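Re: [surfaces] Residue in edge channel, marble-pattern tops

Nathalie Prins wrote:
> Wiping leaves crumbs in the channel by the metal rail. Do you take
> the rail off? Ours is the Barbieri top, 72 cm deep.

No. Leave the rail on. Run a dry brush along the channel first, then vacuum with the 2 cm crevice nozzle.

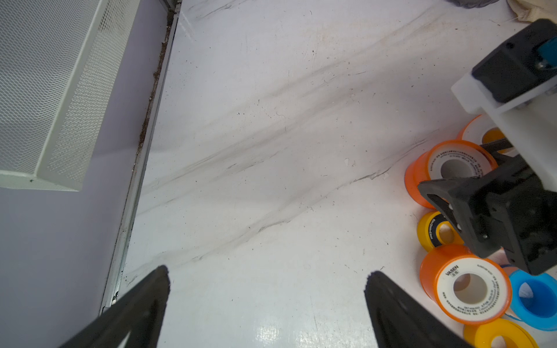
Wet cloth goes last, top only. Water in the channel turns the dirt to paste. For packed grime I use a plastic scraper, Drillorero 556, held flat.

Lino Gatti
Ellach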